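Gilport Workshop – Notes – Rigs – Parts – Logs – Contact

January, entry 2
Brahim Badawi

Bedroom bay, garment work. The task for this block is one T-shirt and one hanger: get the shirt off the bed area, get it onto the hanger, get the hanger onto a rail. Kamow wants an opinion on whether this counts as a chore a machine can do yet, and I would like the opinion to rest on notes and not on the reel.

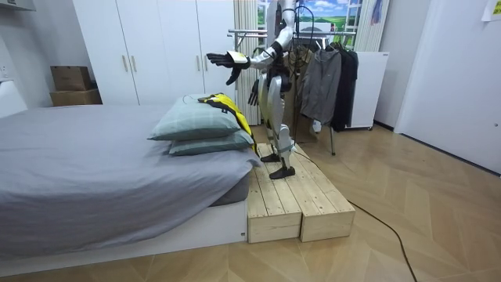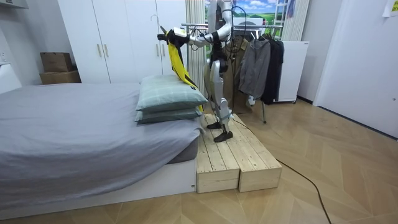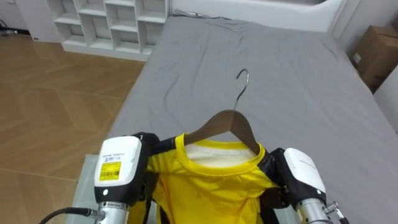 Yellow shirt, gray bed. On the hanger in the third picture only.

Breaking the chore down the way we did for the Bemdale dish work:

Reach and acquire. Shirt on or near the pillows, no fixed pose. The planner picks a point on the cloth and comes in from above. A high point on a pile is easy to choose and usually a bad choice. It gives you fabric, and it does not tell you which part of the shirt the fabric belongs to.

Lift and read. With one corner pinched and the arm at shoulder height, the shirt hangs as a twisted strip. A person would shake it once and find the collar. We have no shake primitive worth the name. The old one from Samir opens the cloth well enough but costs us the pinch too often, so it stays off. Present method is to regrasp lower and let the weight sort it out. Slow.

Hanger insertion. Still the hard step. The neck opening has to be held wide enough for one end of the hanger, then the garment has to be walked across to the other end without the first end backing out. Slippery athletic cloth is worse than cotton here – it moves under the jaw when the other side is pulled. Holding both shoulders against the hanger is a stable state once you are in it. Getting into it is where the time goes.

Transfer to rail. Not attempted in this block. The hook orientation is free until the last moment, and both hands are committed to the shoulders, so something has to let go before anything can turn the hook. Proposal: release right, regrasp at the base of the hook, carry with one arm. Needs the shirt to stay put on the hanger while one side is unsupported. Untested.

Settings, for whoever picks this up next:

Regrasp limit per episode: 3
Arms enabled: 2
Log buffer: 3000 lines, then it overwrites

The buffer is too short for garment work. A failed insertion fills it with force warnings and the part you want to read is gone. Raise it before the next block, or filter the warnings. I would filter them.

Observations, in no particular order.

Platform height is right for the bed and I would leave it alone. The two boxes should be screwed together. They are only butted at the moment, and the feet work across both.

Cable routing needs another look. The run along the floor is acceptable while the legs hold a stance. It will not be acceptable when we ask for a walk to the rail, which is the whole point of the transfer step. Either an overhead line or a shorter route to the rack.

The smooth gray sheet flatters us. Yellow on gray is the easiest segmentation problem in the building. Repeat with a gray shirt before anyone writes down a success rate. Repeat also with patterned bedding.

Jaw pads: check for glazing. The slip on thin cloth could be the pads and not the force setting. I have changed force settings for a week on other jobs only to find worn pads, so pads first this time.

Collar detection is fine on a shirt laid flat and poor on a shirt hanging by a corner. The training set is nearly all flat shirts. That is our own doing and can be fixed with an afternoon of collecting hanging ones.

Now the question from Kamow. Can the machine hang up a shirt? My answer for the memo:

It can perform parts of the job. Picking up is close to routine. Holding a shirt on a hanger with both hands is fine. Joining those two states without a reset between them is not something I would promise. A household shirt job also includes inside-out sleeves, buttons, a closet already full, and somebody wanting the bedroom back. None of that is in our task definition.

As to usefulness, the comparison with a person is poor at this stage and I see no need to put a ratio on it. The better comparison is with our own dish work, where the objects keep their shape and most of the failures were at the grasp. With cloth the grasp is often good and the failure comes two steps later. The logs should be organized by step to show that. At present they are organized by episode.

Would I move on to folding? No. Finish the rail first. Folding on a bed looks better in a demo and would hide the insertion problem for another season.

To do:
– pads, inspect and swap
– filter force warnings
– screw the boxes
– one-arm carry, slow speed, spare hanger
– hanging-shirt collection
– draft memo to Kamow, keep it to a page

BB

Recent entries
Bemdale dish rack, closing notes
Samir shake primitive, why it is off
Jaw pad wear, thin fabrics
Pillowcases, first attempt
Cable routing in the bedroom bay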